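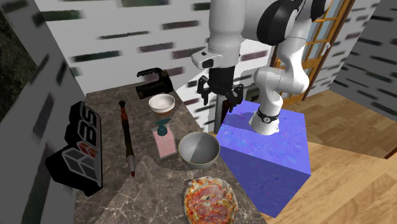 Kwaku Quansah asked after the last lecture why we bother with remote control at all, when an arm can be taken by the wrist and led through the task. His point was that hand guiding is quicker to learn and needs no extra gear. He is right on both counts, and for a short pick-and-place job on a real arm it is often the better choice.

Two problems with it. The teacher's hands and body get into the camera views, so the recordings don't match what the robot sees later when it works alone. And it can't be done in simulation, where there is no arm to hold. For the Vurna exercises you will steer the gripper from a controller.

Terms for this week

Demonstration: one full run of the task, from start pose to release.
Episode: the stored record of a demonstration (joint angles, gripper opening, camera views).
Replay: sending the stored commands back to the arm with the objects in the same places.

Exercise 3

Record 9 demonstrations of one pick. Move one object between runs. Stop each run at 600 time steps. Keep failed runs in a separate folder and mark where the grasp went wrong.

Read the Undholm chapter on delay before you start. Hand in by 15/09/2023.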